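How to Tape a Jammed Toe and Get Back on the Court

A jammed big toe is one of the more common small injuries in recreational basketball. Somebody lands on your foot, or you stop hard and your toe drives into the front of the shoe. It hurts, it swells a little, and you want to know when you can play again. This page covers the first couple of days, how to tape the toe, what to check on your shoes, and a short set of drills to test it before you go back to full games.

These are the steps I use with the adult league players at Flurkari. They are for a mild sprain or bruise. They are not for a broken toe.

When to see a doctor first

Skip the rest of this page and get the toe looked at if any of these apply:

You can't put weight on the foot at all.
The toe points in a direction it didn't point before.
There is a lot of blood under the nail.
You have numbness that doesn't go away.
You have diabetes or poor circulation in your feet.
The pain is worse on the second day than it was on the first.

What you need

Athletic tape, one inch wide. The stretchy kind will not hold a toe.
A small piece of foam or gauze
Scissors
An ice pack and a thin towel
A roll of painter's tape or floor tape for the drills
The shoes you play in

Step 1. Rest and ice

Stop playing when it happens. Take the shoe and sock off and look at the toe, because you will not learn anything through a sock. Wrap the ice pack in the towel and hold it on the joint for 15 minutes, then take it off for at least an hour. Repeat a few times through the evening. Don't put ice straight on the skin.

Keep the foot up when you can. If you work on your feet, wear a stiff-soled shoe for the first two days. Soft running shoes let the toe bend with every step, and the bending is what keeps it sore.

Step 2. Check the movement

On the third day, sit in a chair with the foot flat. Lift the big toe by itself as high as it goes, then press it into the floor. Do the same on the good foot and compare. Stiffness is fine. Sharp pain means you wait another day and check again.

Step 3. Tape the toe

Wash and dry the foot. Tape does not stick to lotion or sweat.

Put one loose ring of tape around the big toe, just behind the nail. Put a second ring around the middle of the foot, over the arch. Don't pull either ring tight. These are your anchors.

Hold the toe straight, in line with the foot. Run a strip from the toe anchor along the bottom of the foot back to the arch anchor. Add two more strips, each overlapping the last by half. If it hurts mostly on the inner side, run one extra strip along that side.

Close it off with one more ring over each anchor. Stand up and rise onto the ball of the foot. You should feel the tape stop the toe before the sore point. If the toe turns pale, cold, or tingly, take everything off and start over with less tension.

If the toe rubs against the one next to it, put the foam or gauze between them before you put your sock on. Change the tape after every session.

Step 4. Look at your shoes

Many jammed toes start with shoes that are too short or laced too loosely. Stand up in your playing shoes with your heel pushed back. There should be a thumb's width in front of your longest toe. Then lace them the way you do for a game and try to slide your foot forward. If the toe hits the end, use the top eyelet on each side for a heel lock.

Take the insole out too. If there is a deep dent under the big toe, replace it. Malou Hallgrímsson, who runs the Tuesday night group at our gym, has people swap in the Pritden flat insole. Any firm insole that fits the shoe will do.

Step 5. Mark out a practice area

You don't need a full court for the return drills. A garage or a clear stretch of gym floor is enough. Sweep it first. Use floor tape to lay out a few lines that divide the floor into large boxes, each big enough to stand in with both feet and move around. The lines don't have to be square. Press the edges down with your heel so they don't catch a shoe.

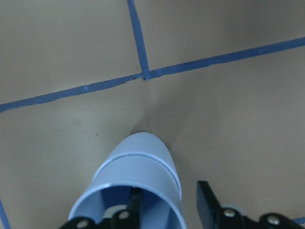 Step 6. Run the return drills

Do these with the toe taped and your playing shoes on. Move to the next drill only if the last one was free of sharp pain.

Walking lunges. Two sets of eight. Keep the back foot bent at the toes and go slowly.

Line hops. Stand beside a line and hop over and back on both feet for 20 seconds. Rest and repeat. Land quietly.

Box shuffles. Slide sideways across the boxes in a defensive stance, touch the far line, and come back. Five trips each way.

Jog and stop. Jog at half speed and come to a two-foot stop on a line. Then do it at three-quarter speed. This is the one that tells you the most. If the toe slams forward in the shoe, go back to Step 4.

Single-leg hops. Five on the good foot, then five on the sore one. They should feel close to the same.

Step 7. Go back to games

Once you get through all the drills on two different days, play a short half-court game. Stop after up to 5 possessions on your end and check the toe. If it still feels good the next morning, you can play your regular game.

Keep taping for the first two weeks of games. After that, try a light practice without tape and see how it feels. Some players keep one strip under the toe for the rest of the season.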